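4. Trying a chore (bench mode)

Read this before you ask the Flerlow arm to do dishes. It can't yet. Wiping and picking up small light things, yes, some days. Folding, no.

1. Lay a cutting mat on the bench, up against a plain wall. Grid side up.
2. Power on. Wait for the second beep.
3. Run HOME, then the pick routine. Keep hands clear untill it stops.
4. Log every try, misses too. Toshiko Murakami's count for March: 1,099 picks tried, 710 good. Cloth was worse, 332 good out of 1,673.

CAUTION: No knives, glass or hot pans. Stop button within reach at all times.

NOTE: Marks on the wall can throw off the colour check. Wipe down or repaint if it keeps failing. 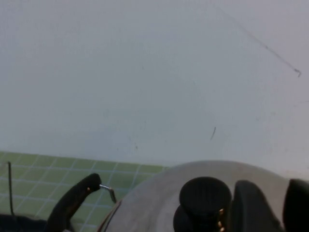 Fig. 4. Gripper at the mat, wrist camera view.

5. If the fingers miss twice, re-run HOME. Third miss, power off and check teh cable.
6. Shop-floor jobs (sorting, bin filling): see section 6. Same limits, a bit slower.

Questions to Daiane Araújo at the Clendholm workshop, mornings only.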